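Viltis hand-held gripper kit – tips after 2 weeks
Workshop tips, January 2023

Rented ours from Prastamholm, up to 100 a month depending on the plan. Worth it so far. Quick notes:

Wipe the finger pads before every session. Lint sticks to them like crazy. Masking tape gets most of it, a dry toothbrush gets teh rest.

Frayed edge on a pad? Trim it, don't pull. Craig Munro pulled his and the whole pad came up.

Screws on the fingers – snug, not tight. Check again after 5 or so runs.

Scuffs on a wood table: damp cloth first, then a little paste wax. Let it sit

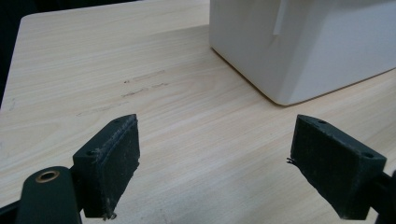 overnight if you can, then buff. Still there, try a soft eraser. Spare pads come 7 to a pack, order early, shipping was slow in December.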